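Materials Handling, Unit 16: Sorting and Capping Pens
Last updated 17/06/2018
Course notes, Rusmont workshop series

Sorting comes before storage. Group loose pens by ink color, then by type. Caps are kept near the pens they fit.

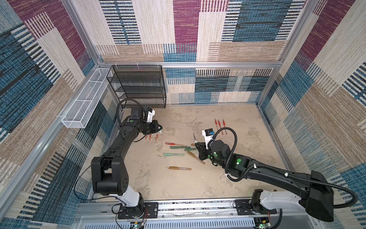
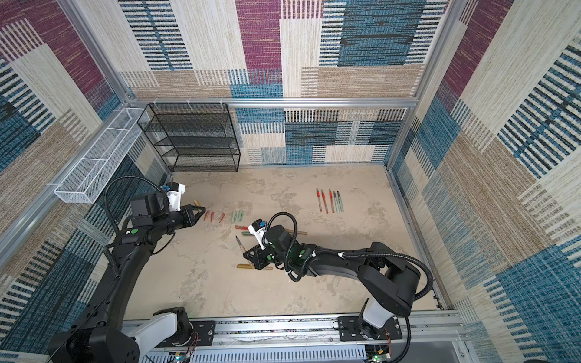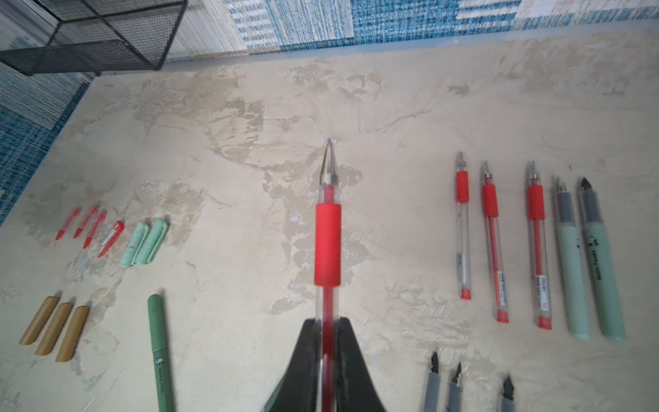
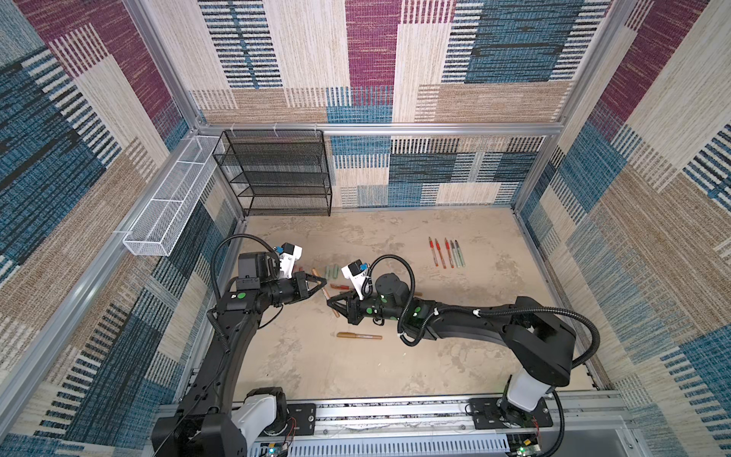

Pale, mottled work surface; wire mesh storage at the side.

1. Grouping
1.1 Lay pens of one color parallel, all tips facing the same way.
1.2 Set caps in a separate row. Red gel pen caps are narrow; the mint-green caps are wider and go in their own group.
1.3 Leave a gap of up to 2 inches between groups.

2. Capping
2.1 Hold the barrel, not the metal cone.
2.2 Align the cap with the tip before applying force.
2.3 Check the cap for cracks. Discard damaged caps.

3. Storage
3.1 Use one tier or compartment per color.
3.2 Enter the total per color on the Carretero sheet.

Reading for November: Trudier handout, section 2.

57 shares | 2 comments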